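Two Arms, One Clock
What I learned about robot software from a tray, a cloth and a lot of log files
Apr 11, 2019

The first thing I got wrong was thinking the arms were the hard part.

I'd come out to Lomisum to spend a few days with the people who write Clornine, which is their control and planning software for pairs of small robot arms. I had pictured a lot of wrenches. What I got was a long room with a row of desks, a kettle that took forever, and people frowning at graphs. The arms do their moving at one end of the room, and all the arguing happens at the other end, in front of the screens.

And boy, do they argue! On my first morning it was over cloth. Somebody had changed the way the planner picks a spot to grab, and half the room thought the change was great and the other half wanted it gone by lunch. I asked what was so bad about cloth. I got a long look, and then I got a chair.

So, cloth. When a program plans a move with a solid thing, say a toy brick, it can work out where every corner of that brick will be at the end, because the brick stays a brick. You grab it, you turn your wrist, the corners go with you. A sheet of anything thin and floppy doesn't do you that favor. Pick it up by one end and the other end goes wherever it likes. The planner can guess, but the guess is old by the time the hand has moved a few inches, and so the software has to keep looking and keep changing its mind.

The looking is the other trouble. Each hand has its own little camera down by the fingers, and once the fingers have hold of a sheet, the sheet fills up a good part of what the camera gets. Move fast and it smears. The vision code (they call it the finder) has to decide whether that bright streak is one edge of the sheet, or two edges, or a fold, and where the tray underneath has got to in the meantime.

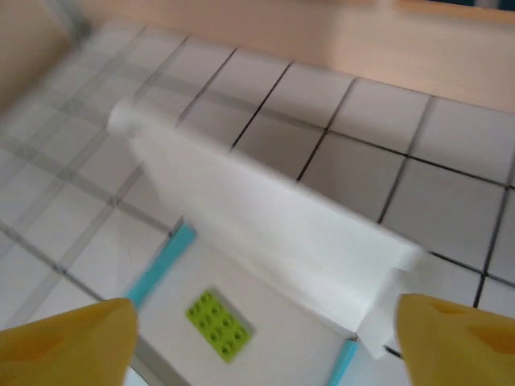
The view from a wrist camera, mid-move: a white sheet between the fingers, the tray with its green studded plate underneath.

I asked why they didn't just go slower. Well, they tried that. Slow gives you lovely sharp pictures and a robot that takes all afternoon to do what my niece does in the time it takes to sneeze. The version I watched runs at a middling speed and does something I thought was pretty clever. When the picture gets too soft to trust, the finder says so. It hands over its best guess plus a number for how sure it is, and the planner treats a low number as a reason to lean on other things, like the joint angles, which never blur.

That number is the "trust score," and I heard the words so often that I started using them at home. (How sure are you that the milk is still good? Give me a trust score.)

The older version didn't have one. It gave a position and that was that, and the arms would chase a bad position with total confidence. One of the programmers showed me a recording of an arm politely closing its fingers on nothing, opening them, and closing them on nothing again, 16 times in a row. She kept it on her desktop to cheer herself up.

Then there's the matter of having two of them. I figured two arms would be twice the work of one. I was told, kindly, that I was dreaming. With one arm, the planner only has to keep it from hitting the furniture. With two, each arm is the other one's furniture, and the furniture moves. Both of them want to be in the middle, because that's where the stuff is.

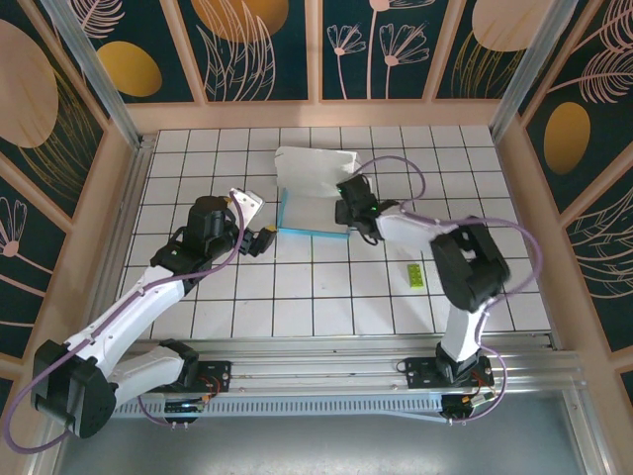

Clornine's answer is what they call booking. Before an arm goes anywhere, the planner works out the chunk of space it'll pass through and when, and books it, the same way you'd book a meeting room. If the other arm wants that space at that time, it waits or it finds a way around. The bookings are short, and they get torn up and redone all the time, which sounds like chaos to me but seems to keep everybody out of trouble.

The catch is that sometimes you want both hands in the same spot. Handing something across, or holding it steady from two sides, breaks the whole meeting room idea. For a good while the software just had a switch that turned booking off, and you can imagine how well that went over with the person who has to order spare parts. Now there's a shared booking, where both arms agree to be in one place and agree to be gentle about it. Speeds come down, the force limits come down, and both arms run off a single plan.

A single plan needs a single clock, and this is where I watched a room full of smart people lose most of a day.

The two arms each had a controller, and each controller had its own idea of what time it was. The ideas were 15 milliseconds apart. I laughed when I heard that. I can't do anything in 15 milliseconds! But if both hands have hold of something stiff and one of them is always a hair behind, then one is pulling while the other's still pushing. You won't see it by eye. It shows up in the motor currents as a sort of argument, little spikes on one side answered by little spikes on the other, and that was the graph everybody had been frowning at when I walked in.
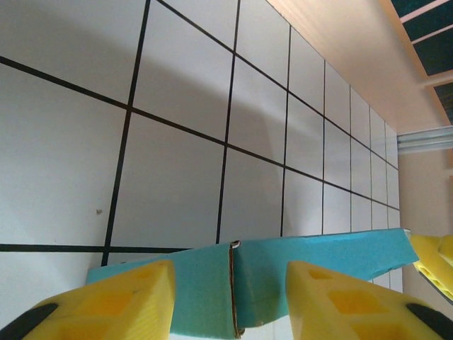
Stiff pieces leave less room for error than cloth does. The edge of a second gripper shows at far right.

The fix, when they found it, was a few lines in the code that stamps the messages. The tool that helped them find it is called Smits, and I think I came away fonder of Smits than of anything else in the building. It's a log viewer. I know, I know. But bear with me.

Everything the system does gets written down: each camera picture, each joint angle, each guess from the finder with its trust score, each booking made and torn up. Smits lines all of it up on one long strip, and you drag a marker along with the mouse. Stop anywhere and it shows you what each camera had at that moment and what the planner believed was going on. The two don't always match, and when they don't, you've usually got your bug.

They let me have a go on it. I dragged the marker back and forth over the same few seconds for far too long, watching the planner's little outline of a tray slide away from the tray in the picture. It was off by the width of a fingertip, maybe. Then the outline hopped back into place, and the trust score came up with it. I made a noise. Someone at the next desk said that everyone makes that noise.

There were 520 recorded runs in the library when I visited, and each new version of Clornine has to be checked against all of them before it's allowed near a motor. They replay the old camera pictures into the new code and see whether it would have made different choices. Different isn't always bad, so a human has to look at the changes one by one. This is the chore that gets swapped for coffee runs. The whole replay takes 90 minutes if nothing else is hogging the machines, and something always is.

I asked whether they could practice it all in a simulator and skip the real arms. They do have one, a homegrown thing called Plirnus, and they're fond of it the way you're fond of a dog that eats shoes. It's very good at bricks. It's decent at trays. Its cloth, I was told, behaves like wet lasagna, and the planner had once learned some truly strange habits from it before anybody caught on. These days Plirnus is for testing the booking side, where all that matters is where the arms are, and anything floppy gets tested on the real setup.

The floor the arms work over is white tile with dark lines, and I asked about that too, since I'd figured it was chosen to help the cameras. I got two answers from two people. One said the grid is wonderful, you get straight lines for free in every picture and can check your camera angles against them. The other said the grid is a curse, because the finder loves a straight line and will happily tell you that a bit of grout is the edge of a tray. There's a filter for that now. It has a rude name in the code, and I promised not to print it.

On my last afternoon the cloth change from the first morning came up again. It had been taken out, put back, and taken out again while I was there. What they settled on was letting the planner try the new way of picking a grab spot and drop back to the old way if the trust score sagged in the first part of the lift. It wasn't the version either side had wanted. It went off to the replay queue behind two other jobs, and I had a train to catch, so I left before the results came in. They've promised to write me in June and tell me how it's doing.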